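Reviews Sleep Feeding School Age Forum

Redby Bedtime Clock, second version

The Redby is a child's bedside clock with a colored light and a countdown ring. The light is amber during sleep hours and green when the child may get up. We used it for five weeks with two children, ages three and six, in separate rooms.

Setup takes a few minutes. There is no app. All settings are on the back, behind a sliding cover that needs a coin to open. My three-year-old did not get past it. The manual covers the wake time well and the nap timer badly; the nap timer runs only if the clock is already in day mode, and this is stated in one line near the warranty terms.

The countdown ring is the main change from the first version. It starts 30 minutes before the set time and loses one segment every five minutes. The six-year-old understood it the first night and began using it to plan what she could finish before lights out. The younger one ignored the ring and looked only at the color. For him the older and cheaper model would do the same job. 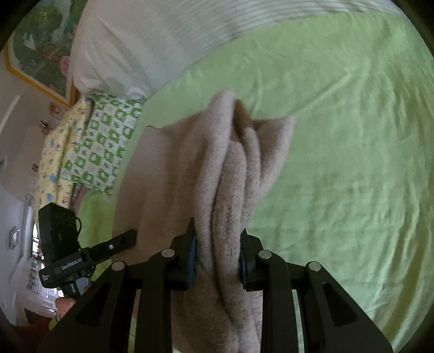
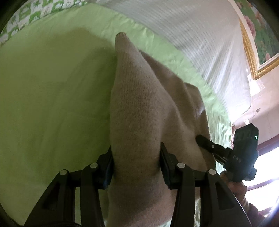
Setareh Mahmoudi wrote in after our first notes went up to say that the ring made things worse in her house for two weeks. Her son watched it instead of lying down, and argued over each segment as it went out. She turned the ring off, kept the color, and brought it back in December with a rule that the last segment meant one more page. That worked for her, and I have since tried the same rule with my older child. The arguments got shorter – they did not stop.

Brightness has five levels. Level one is still too bright for a small room with the door closed. I put a strip of paper tape over the lower half of the light and left it there. The Jisgate clock we tested last year goes darker, but its wake time drifts, and a clock that turns green early is worse than no clock.

Battery backup held the time through one power cut. It does not run the light. If the power is out at six in the morning, the child sees nothing and will come and ask.

The clock does not teach anything by itself. On mornings when I let the three-year-old up before green, he tried it again the next day. When both adults kept to the light, he stayed in his room on most mornings by the end of week two.

Recommended for ages four and up, with the ring off for the first week. Under four, buy the first version if you can find one.

Lovisa Holmgren

Contact the editors | © 2025 Branmont Family Reviews | Back to top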